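Skedau Community Help > Home Builds > Arms and Grippers

Search the help site Go Popular searches: servo jitter, wrist camera mount, belt tension

Gripper closes before it reaches the ball

Print this page | E-mail this page | Share (12)

I have a tabletop arm that I built in a shared workshop in Iritdale. It has two curved black fingers and a small camera at the wrist, looking down over the fingertips. The job is simple. It should find a yellow ball on a white table, go down over it, close, and lift. There are wooden blocks on the table as well, which it is supposed to leave alone.

On open table with no blocks it works fine. With blocks out, it often comes down next to the ball and closes on air. I have redone the hand-eye calibration twice and the result was the same both times. The color threshold looks good in the preview window. My frame log has 1,233 frames in it now and I don't know what to look for.

The controller is a Trekero board and the code is the stock pick routine with the speed turned down. 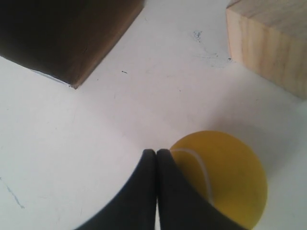 Posted by ikonen_bench | 04/03/2026 | Iritdale

The fingers are together and the tennis ball is just to the right of them, partly behind the right finger from the camera's side. The dark block and the pale block are up in the corners, well clear. Is this a calibration problem or is something wrong with my target point?

Views: 1,000 Share | Print

Kaisu Huttunen

I would look at the target point before calibrating again. The stock routine takes the center of the yellow patch it can see. Once a finger covers part of the ball, that center moves toward the uncovered side. If your code keeps updating on the way down, the target keeps sliding and the arm chases it.

Try this:

Pick a height where the whole ball is visible and neither finger overlaps it. Save the target there.
Stop updating below that height and go straight down on the saved point.
Fit a circle to the visible edge and use the circle's center. The white seam can split the patch in two, so fill the gaps in the mask first.
Open the fingers fully before the descent starts. Check the log for the open command and the time it was sent.

Also check what the blocks do to your mask. A light wood block can come up yellowish under warm lamps, and then the patch center gets pulled toward it. Save the mask next to each frame and you will see it right away.

Was this helpful? Yes (15) No Share

trekero_tom

Wipe the table. Mine was covered in marker smudges and it did weird stuff until I cleaned it. Could also be a loose servo horn.

ikonen_bench

Saving the target higher up was the main thing. I also found the open command going out late, after the arm had already started down, so I moved it. I cleaned the table too, but not very well.

Next I want to try the ball inside a cardboard box on its side. My plan is to stop short of the opening, take the target from there, and then go in level.

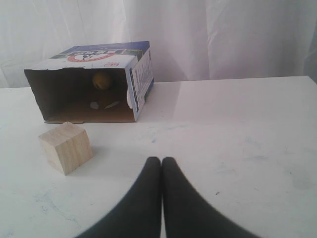 Box on its side, open end forward, with the wooden cube in front and a little to the left.

The inside of the box is darker toward the back, so I expect to need a second threshold for it. The torn flap on the right side of the opening worries me more. I may tape it back or cut it off.

Kaisu Huttunen

Cut it off. I would also move the cube farther from the box for the first runs, and measure the opening against your fingers when they are fully open. If they don't fit with some room on each side, use a wider box.

Comments (12) Print this page | E-mail this page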